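Keeping a Workbench in Good Order

Clemness Community Workshop provides shared benches to members throughout the year. The following advice is drawn from our induction notes and applies equally to a bench at home.

Clear the bench at the end of each session. Sweep with a soft brush before wiping, as a damp cloth drags filings across the finish and leaves fine scratches. Oil and glue should be dealt with on the same day.

Store small parts by job. A shallow tray with low sides allows the contents to be seen at once and keeps round stock from rolling to the floor. Colour is a useful guide – members at our Lornus site reserve one tray colour for work in progress and another for finished pieces.
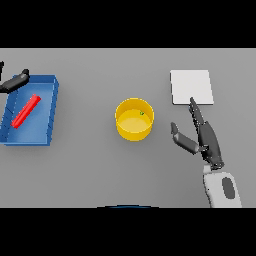 A blue tray at the left of a light grey tabletop. 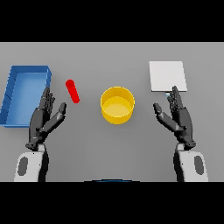

Labels should be written in pencil on masking tape and replaced when the job changes. Containers for screws and washers should be no more than three-quarters full. Liquids, including cutting fluid and thinners, belong in the metal cabinet and must never be decanted into drink bottles.

Check the vise every three months. Open the jaws fully, brush out the screw and apply a light grease. Jaw liners wear unevenly and should be replaced as a pair.

Sharpening stones are to be rinsed, dried flat and returned to their boxes. Members who are unsure of the correct grit may consult Abdelghani Mahrous at the tool counter after four in the afternoon.

Clemness Community Workshop | Contact the office | © Clemness Community Workshop | Back to top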